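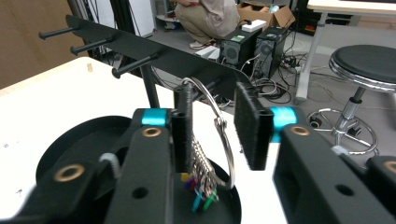

Does a lighter hull always cut a ferry's fuel bill?
Only on routes where the boat spends most of its time at speed, and many harbor routes do not.

4.2 Claimed savings on short crossings

Yard brochures tend to quote fuel use at full service speed. We find this hard to accept as a basis for comparison. The Inen, a catamaran built by Herrera, made 1804 crossings during the trial, and on most of them she held service speed for under four minutes. The rest was berthing, waiting and slow running past moorings – conditions in which hull weight matters far less than the crew's handling of the throttles.
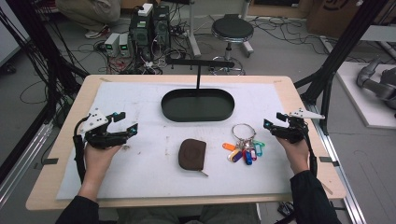
Figure 2. Two hand-held grippers in use at a table covered with a white sheet.

Fan (Hongjun Fan, written comment on our draft) argues that the saving would show up on a longer route. It may, but the Rorov line, at 20 nautical miles, was served by a different vessel with different engines, and we do not think the two records can be set side by side. The Sunutix fuel meters were also replaced in July, midway through the trial, and no overlap readings were kept. Until such readings exist, the published saving should be treated as a sales figure.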